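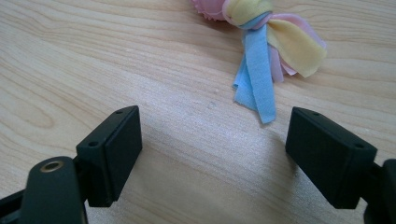
The open gripper and a fabric toy on one of the tables at Fistau's open day.

Fistau opened its Rendcombe workshop to the public for an afternoon in November, with visitors invited to try the hand-held grippers the firm uses to teach its robots to pick things up.

The tools have two fingers and a camera, and are worked by hand. Each recording made with one goes into a collection called Miranda, which stood at 3787 recordings on the morning of the visit. Fistau wants to add another 2000 before the spring.

Rungnapa Thaweesak, who runs the collection work, gave a short talk at 3 pm and then took questions at the tables. Most were about soft objects. "A box keeps its shape when you lift it," she said. "Cloth doesn't, so we need a lot more goes at it, from different sides and at different speeds."

Visitors were let in 18 at a time. Younger children could use the grippers with an adult beside them.

The second half of the tour covered Jovham, the firm's sorting arm, which was shown moving parcels between two shelves. It stopped once during the last group – a loose cable, staff said – and was running again within a few minutes.

Fistau plans to hold another open day next year. Places will be free but must be booked through the workshop.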